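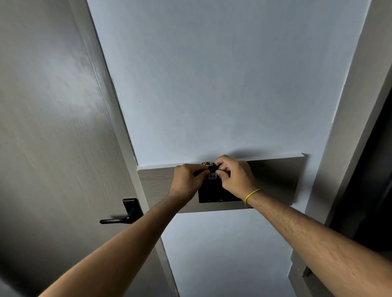
Sep 11, 2025

**To:** Azucena Ponce
**From:** Dayana Tapia
**Re:** Wall and door units at the Palacios building, progress since January

We have passed the 300 mark! Of the 338 small black units on your list, 300 have now been handled, labeled and entered in the register, and the crew is in good spirits. When your grant came through in January we had a floor plan with coffee on it and a box of tags from the old system, so I'm very happy to be writing this one.

## What has been done

Higinio Figueroa and Évan Delorme have taken the building room by room. At each unit they work the parts at the top with their fingers, check that the body sits tight on whatever it's fixed to, and compare the label with the register. If the label is missing or wrong, they write a new one by hand and stick it on the face of the unit. Unit 907, on its wood-grain board, went through this the same way as all the others.

We did look at printed labels. Higinio tried a sheet of them, and the print was so small that he had to get his nose up to the wall to read it. Handwriting in a dark pen won easily, and it also means a mistake can be fixed on the spot (there have been a few, mostly sevens that looked like ones).

The boards are turning out to be my favorite part of the job. The grayish-beige grain looks lovely against pale walls, and a long board gives both hands room to get at the unit. Évan runs a palm along the top ledge of every one before he starts. He has reported 20 boards for a small touch-up so far, nearly all of it filler and a bit of sanding at the square-cut ends.

Door units are slower. You're reaching in beside the edge of a door that wants to swing, with a wall close on the other side, and both hands are needed on the unit itself.
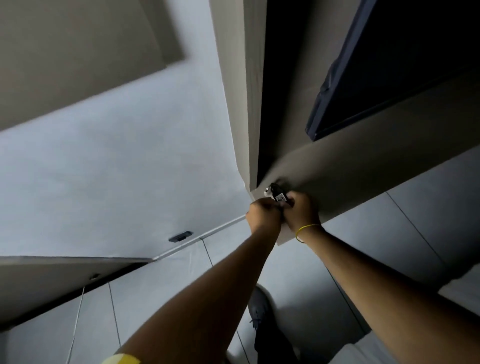 Higinio's habit is to open the door partway, settle his feet, and only then take hold. He has been teaching this to Évan, who started out opening every door as wide as it would go and chasing it back again. They now get through a corridor of doors before lunch, and in spring that was a full day's work.

## The register

Trefor Humphreys has moved the list out of the old binder and into a shared sheet. Each line has the label, the room, the kind of surface (board, wall or door) and the initials of the person who checked it. He also added a notes column, and I've enjoyed it more than I expected to. "Stiff, then fine" appears a lot.

Still to be sorted out in the sheet:

- Labels that begin with a letter are listed after all the plain numbers, and Évan would like them grouped by floor.
- Two rooms changed names over the summer and show up under both.
- The touch-up notes for the boards need a column of their own.

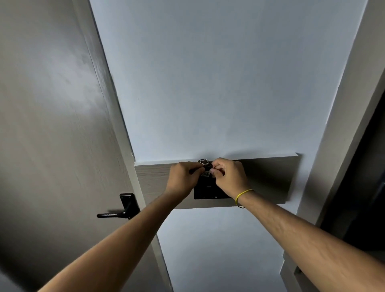

## Money

We have $4,000 left from the grant. The filler, pens, labels and a second step stool are already paid for. What remains covers hours for Higinio and Évan, plus the board touch-ups. I'm not asking for anything more at this stage.

## What comes next

The remaining units are mostly on doors at the back of the building, and Higinio wants to begin with the storage rooms. Trefor will walk the finished floors with the sheet on a tablet and read every label against it. Azucena, you're very welcome to join him – bring comfortable shoes, there are a lot of stairs.

I'd also like your view on the old tags. We have most of a box left and could keep them as spares or clear them out with the binder. Please let me know which you prefer before Trefor starts his walk.

Dayana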